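Taming the Small Stuff: How I Sort Odds and Ends

Print this page | E-mail this page

I keep getting notes asking how I deal with all the little bits that drift around a house – you know the ones, hair ties and picture hooks and that one Allen key – so I'm putting everything on one page. I've lived in the same drafty place in Astcombe for years and it has exactly two closets, so believe me, I've had practice!

Start with a tray

My whole system hangs on trays. Not baskets (too deep, you lose things at the bottom and forget them until you move), and not shoe boxes either, though I used those for ages and they're fine for receipts. A shallow tray with low sides lets you see the lot at a glance. Mine came from Brendumora, the discount kitchen place by the bus station, and I liked them so much I went back for more before the July sale ended.

Clear a table completely before you start. Everything off, even the salt. Put one tray in the middle, tip your clutter out beside it and pick up one thing at a time. If it has a home, it goes in the tray to be carried there. If it doesn't, it stays on the table and you have to look it in the eye. Small toys are good to practice on, and kids will usually join in if you let them be the boss of the tray.
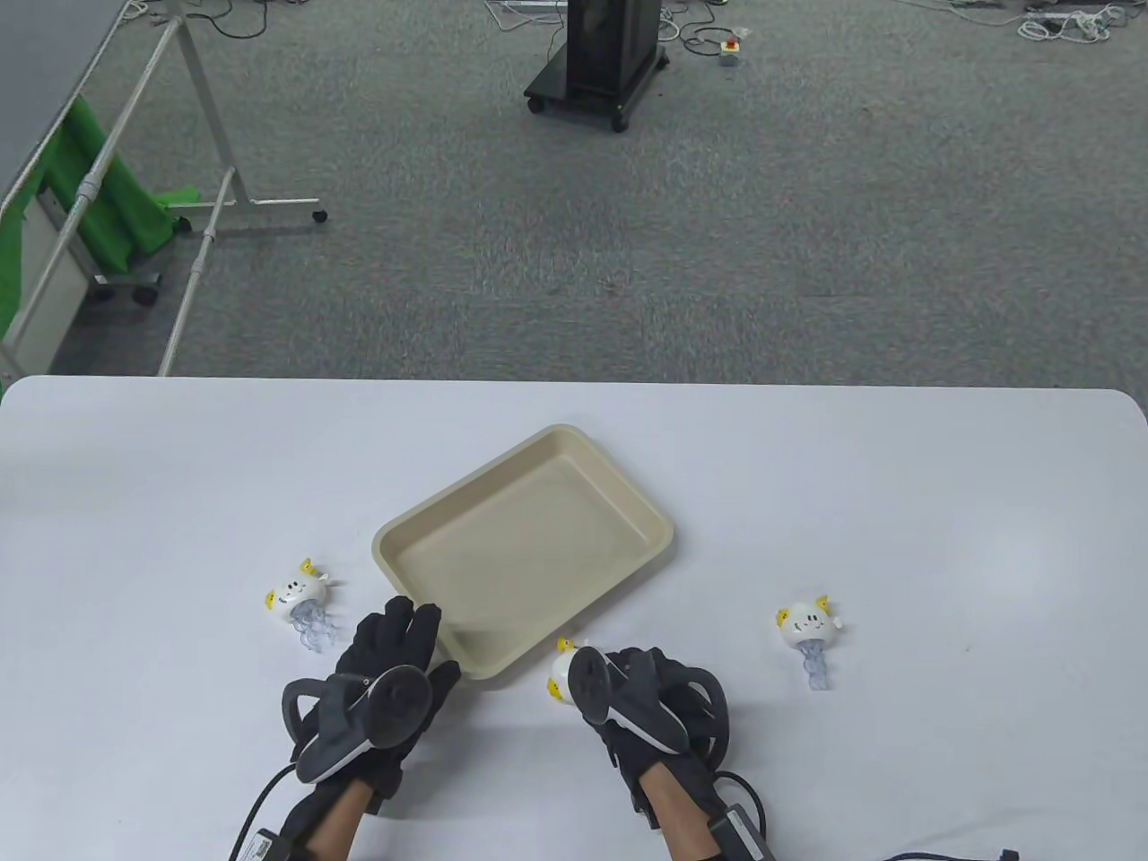

Getting the tray clean again

Plastic trays pick up a grayish film, especially pale ones. Warm water and dish soap will shift most of it. For the stubborn marks I make a paste with baking soda and just enough water to hold together, rub it on with a soft cloth and leave it while I drink my coffee. Rinse well or it dries chalky.

Ballpoint ink is another story. A dab of rubbing alcohol on a cotton ball usually gets it, but try it on the underside first. I once took the shine clean off a lovely blue one and had to keep it under the sink from then on, where it now catches drips, so I suppose it's earning its keep.

Don't use scouring powder. You get tiny scratches, the dirt moves into the scratches, and then you're scrubbing every week.

Buttons, beads and other tiny things

My aunt left me her button tin and I finally sorted it last winter. There were 1,333 buttons in there. I know because I counted every single one, over four evenings, with the radio on! Of those, 327 were plain white shirt buttons, and I kept maybe a handful on a thread for mending and gave the rest to the school for crafts.

Muffin pans are the best thing I've found for this kind of sorting. One cup per color, or per size, whichever you care about. When you're finished, pour each cup into a little jar – baby food jars, spice jars, anything with a lid that screws down. Press-on lids pop off when you drop them, and you will drop them.

For beads, lay down a damp dish towel first. They don't roll nearly so far on it.

Squishy and stringy toys

Anything soft with dangly parts is a magnet for hair and lint. I wash those in the bathroom sink with a squirt of baby shampoo, swish them around by the top and let them drip over the faucet. A roll of masking tape, sticky side out around your fingers, takes off the fuzz between washes. If they've gone tacky, a light dusting of cornstarch helps, and then you shake them outdoors. Please do it outdoors. I found cornstarch on the curtain rod once.

Keep them out of the sunny window too. The clear and pale ones go yellow first, and I've never found anything that brings the color back.

Wear gloves, but the right ones

I used to do all my sorting and hauling bare-handed and ended up with cracked knuckles from November to spring. Now I keep three kinds on a hook by the back door. Rubber ones for wet jobs. Big leather ones for the roses. And for everything else, the knit kind with little grip dots on them, which are wonderful for moving slick plastic from the garage to the basement and back again (there's a lot of back again at my house).
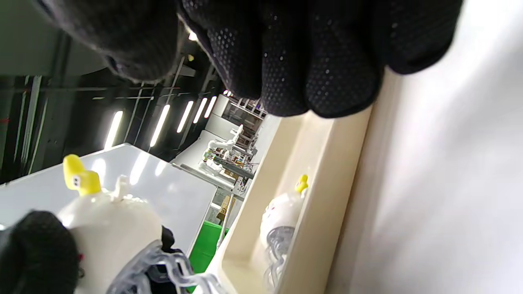

I wash the knit ones inside a pillowcase with the end knotted, cold water, no fabric softener. Softener leaves a coating and then you might as well be wearing socks on your hands. Air dry them flat. The dryer shrinks the fingers, and the grippy bits can go hard and start to flake. I've had my current pair for ages now and they still hold on to a jar lid better than I do.

If you can't pick up something really small with them, like a pin or a washer, slide it to the edge of the table and let it drop into your other palm. Saves all that pinching and muttering.

Labels that stay put

I've tried fancy labels. The Ulloa ones I bought were very pretty and slid off in the first damp spell. What works for me is plain masking tape, a laundry marker, and a strip of clear packing tape over the top. Wipe the surface with vinegar first and let it dry. When you want the label off again, warm it with a hair dryer and peel slowly from one corner.

Write what's in the thing, not what room it goes to. "Kitchen misc" told me nothing whatsoever two years later.

A few leftovers

Rubber bands go brittle in a hot drawer, so mine live in the pantry.

Twist ties: cut a paper towel tube in half and stuff them in there.

If you buy paper clips in the box of 500, put a few in a dish and the rest away up high. I bought a box when I started doing the newsletter for the Devia garden club and I doubt I've used 67 of them.

Next I want to tackle the drawer under the oven, which sticks, and I'm pretty sure it's a cookie sheet that has gone over the back. If you've got a trick for that one, send it along!

Print this page | E-mail this page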